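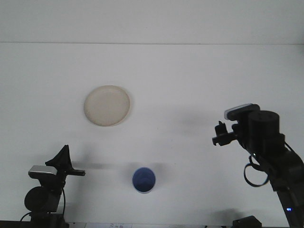
# Zodano cell: watchdog stops during cup-and-plate cycling

Apr 10, 2026

The Zodano cell at Mullevgate is a two-arm bench cell used for endurance cycling. In February it was set to run 4,000 cycles of a single task: move a cup onto a plate, release, retract, reset. The run was halted at cycle 2,000 after 39 unplanned stops, all logged under the same fault code. Nothing was broken and there were no injuries. The pictures cover the workspace; the text covers the findings, with notes from the fault log.

## Start position

Cup upright near the front edge of the table, plate farther back and left of center. Both grippers are clear of both objects. The cup position is the one used for the first half of each cycle.

The task program is written in Bezerra, which handles motion planning for both arms from one controller. Each arm has its own motor bus. A watchdog on each bus expects a reply from every joint within a fixed window. If one reply is missed, the controller retries. If 2 replies in a row are missed, the controller treats the joint as lost, holds the last commanded position on that arm, and stops the other arm.

The hold is the reason the fault was classed as a safety matter and not as lost production time. A joint that has dropped off the bus can't be told to hold. On this arm type it falls back to passive braking, and the links beyond it settle under their own weight until friction stops them. At most of the logged stops the movement was too small to see. At the worst one the right gripper dropped far enough to touch the table.

## What the log showed

- All stops were on the right arm bus. The left arm bus had no missed replies over the whole run.
- The lost joint was always the wrist joint or the gripper joint, the last two on the chain.
- Stops came in groups. Long clean stretches were followed by several stops within a short period.
- Supply voltage at the controller was within limits at every stop.
- Restarting the bus cleared the fault each time. No joint needed a power cycle.

The Girberg supply was changed first, mostly as a matter of convenience, as there was a spare on the shelf. The fault came back the same shift. The original supply was bench tested under load, passed, and was put back in service.

The second suspect was the controller port. Left and right bus leads were swapped at the controller and the program was remapped to match. The fault stayed with the right arm, which cleared the controller and both ports.

## Cup on plate

Plate in the upper half of the table, cup standing toward the upper-left part of the plate, close to the rim. The left gripper is just short of the plate's left rim, and the right gripper is lower and farther away.

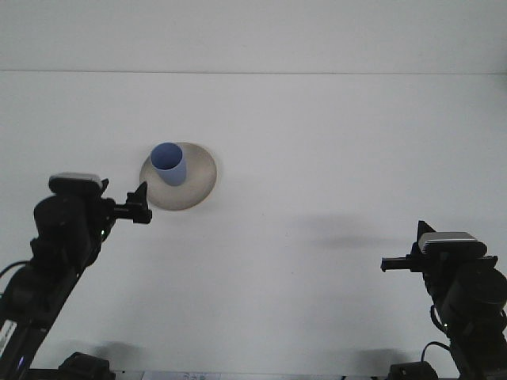 Placement tolerance in the program is generous. The cup only has to stand inside the rim, so an off-center placement counts as a pass and no correction move is made. Placement results were checked against the stop times and no link was found. Cycles just before a stop were no worse than the rest.

Arm position at the time of each stop was more useful. Most of the groups began while the right wrist was rolling back toward its rest angle. The right arm was then jogged by hand control through the same roll with the bus monitor open. Replies from the wrist dropped out over a narrow band of the roll and returned outside it. Pressing lightly on the connector at the wrist end of the cable moved the band. Pressing harder removed it.

## Cause

The wrist-end connector on the right arm was not fully seated. The latch was over the housing but had not closed behind the tab, so the plug could back out by a small amount under side load. Each wrist roll pulled the cable against the plug. The contacts held for long periods, then shifted and made poor contact until vibration or the next restart moved them again. This fits the grouping in the log.

The assembly record shows the right wrist cable was replaced before the run. The check after replacement was a power-on test at rest. It passed, as it would have with this defect. There was no check with the wrist moving.

## Changes made

1. Connector removed, contacts inspected, cable replaced with a new one. The old cable is tagged and kept.
2. Cable tie point moved closer to the wrist joint so that roll no longer loads the plug.
3. Post-replacement check now includes a full roll of the wrist in both directions with the bus monitor running. Any missed reply is a fail.
4. Watchdog response in Bezerra changed. A single missed reply now slows both arms. Two in a row commands the remaining joints on the affected arm to a braced pose before the hold.
5. Operators do not reach into the table area after a watchdog stop until motor power is off on both arms. The earlier instruction allowed the cup to be reset by hand with the arms holding.

Item 4 was tested by pulling the right wrist connector on purpose at low speed. The gripper settled by a small amount and did not touch the table. The same test at full speed has not been done and needs a foam pad under the gripper first.

## Open items

The left wrist cable has the old tie point. It has not caused a stop but will be moved at the next service.

The log does not record the retry count, only the final stop. If it had, the rising number of single missed replies would have been available well before the run was halted. A request for a per-joint retry counter has been filed against the Bezerra build used at Mullevgate.

The remaining 2,000 cycles are on hold until the left cable is done. The count will be restarted from zero on the right arm only, and the results from the first half will be kept for the placement data.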